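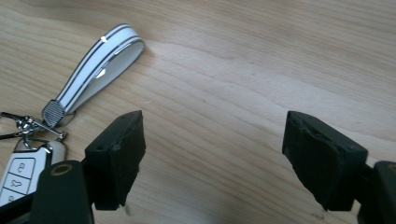

Key fob and white strap on the table.

Where Do the Keys Go? A Small Study of One Table
Larysa Stetsiuk, Everyday Design project, June

So my project started with me being late for class, again, and digging through a pile of mail for my car key. I figured if I was going to lose that much of my life to one table, I might as well get a grade for it!

The table is the wooden one by the door in the apartment I share with Tamara Karpenko. Everything lands there: keys, cups, receipts, the flyers from Cidgate (why do they send so many?). My question was pretty simple. Would we put things away faster if each thing had one fixed spot, or would we just ignore the spots and keep dumping?

For the first half I changed nothing and kept a log on my phone. Every time one of us set something down or picked it up, I wrote it in. Tamara was a good sport, mostly. We ended up with 434 entries, and a pretty big share of them were keys and drinks.

Keys were the easy part. A long strap helps a lot, and a white one shows up fine on top of brown envelopes, but on a bare pale table it's less of a help than I expected. I would go for something red next time.

Cups were harder. The rule we agreed on was that a drink stays on its saucer and goes near the edge, and the middle is left clear for whoever needs to write or open a package.

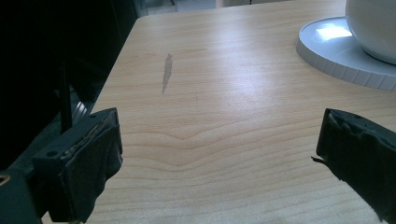 I wiped the table down every Friday, and that turned into its own little side project, because you start noticing marks once there isn't a heap of paper on top of them (I've stopped trusting my memory on which ones are old). Tamara wants to sand it. I vote for a tablecloth.

For the second half we used the fixed spots. My average key search went from 60 seconds to roughly nothing, but the mail pile came right back within days. My guess is that the mail needs a decision and a key doesn't. If I had more time I'd log just the mail, with a recycling bin right under the table.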